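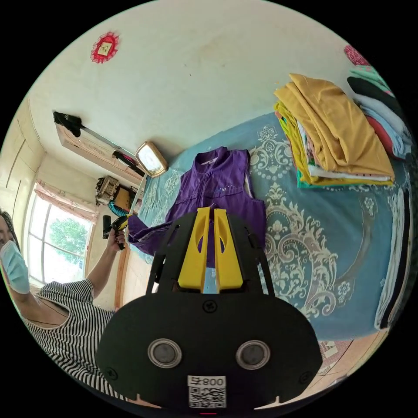

From: Smaranda Cozma
To: Pivedura Flood Appeal list
Date: 2 July 2021
Subject: Re: School hall and the road from Breston

Hello all,

Wonderful news to start with: the road from Breston is open again as far as the upper bridge! Adeel's message (copied below for those who joined after he wrote) asked three things, so I'll take them as they come.

The school hall. The head has agreed that families can stay on in the hall until the end of term, and the two classrooms behind it as well if we need them. Lessons for the older children have moved to the chapel, and I looked in yesterday and they were singing, very loudly, with all the doors open. The hall floor has been hosed and scrubbed twice but the back wall is still damp up to the window sills, so please keep mattresses on the side nearest the road.

Water. The tank at the lower end of Pivedura passed its test. The one by the clinic didn't, and will be drained and tested again. Until then, boil everything that comes from the clinic tap, even for washing vegetables. The Brandton tanker will keep coming and has a new pump - filling the cans takes half the time it did!

Money. We've reached 3,000 pounds, which I can hardly believe, and 974 of it came from the Dogar sponsored walk alone. Thank you, Dogar! I'd like to put 400 towards school books and exercise books before anything else, as almost everything on the bottom shelves was lost. If anyone objects, say so on the list and we'll talk it over.

We still need people who can drive a van on a rough track, and somebody who understands septic tanks. The clinic is short of a nurse for the evening session too. If you know one with a free week, please send them my way, there's a bed and plenty of good soup.

Smaranda

On an earlier date Adeel Abbasi wrote:

> Dear all,
>
> I walked up with the clinic team this morning. The river
> has gone back down but it has left mud right through the
> lower houses, and 30 families are sleeping at the school.
>
> Can somebody find out:
> - how long the school can let us have the hall
> - whether either of the tanks is safe to drink from
> - what we have in the bank, as people here are asking
> about books for the children
>
> The road is blocked at the second bend, so anything heavy
> has to come round by Brandton for now.
>
> Adeel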